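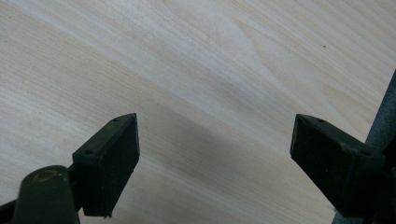 Greifer offen über der Tischplatte

Hallo Farzana, ich nochmal zu Ticket 358! Beim Vormachen fürs Aufhängen driftet mir die Spur vom linken Greifer weg, fast 3 cm, der rechte läuft sauber (Grulell neu gestartet, bringt nix). 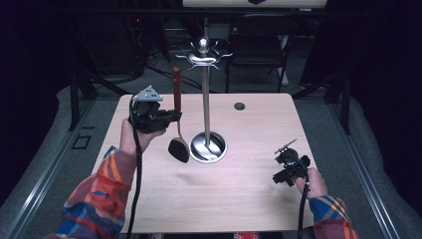

Linke Hand mit dem Löffelteil am Hakenständer

Kabel hab ich links und rechts getauscht, Fehler bleibt links. Ab Durchgang 231 wird's richtig wild. 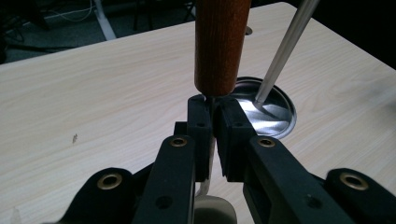

Backen zu, Schaft dicht unterm Holzgriff

Soll ich links neu kalibrieren oder erst das Log schicken?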